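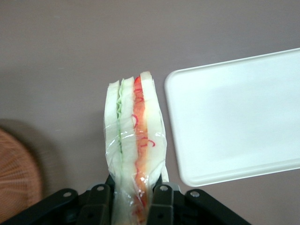 Wrapped sandwiches are back at the Rutness counter, and I for one am very pleased about it! The little shop at the bottom of Kirkegaard stopped making its own lunches in February, when the old chiller gave up, and for a while we had crisps and the odd banana to choose from.

The new chiller is in now (it cost £717, I'm told, second-hand) and the sandwiches went on sale this week from eleven in the morning. There are three fillings to start with – egg and cress, cheese and pickle, and a veggie one on white bread with lettuce and a thick orange layer in the middle. I had the veggie one and went back the next day for another, which says enough about my willpower.

They're £3 each, or £2 after half past two if there are any left. Only 18 are made each morning, so I wouldn't count on the late price. Everything is wrapped in clear film, so you can check what you're getting before you pay.

Brown bread should follow once the bakery sorts out its deliveries. If you want to order for a meeting, ask at the till the afternoon before and bring your own box.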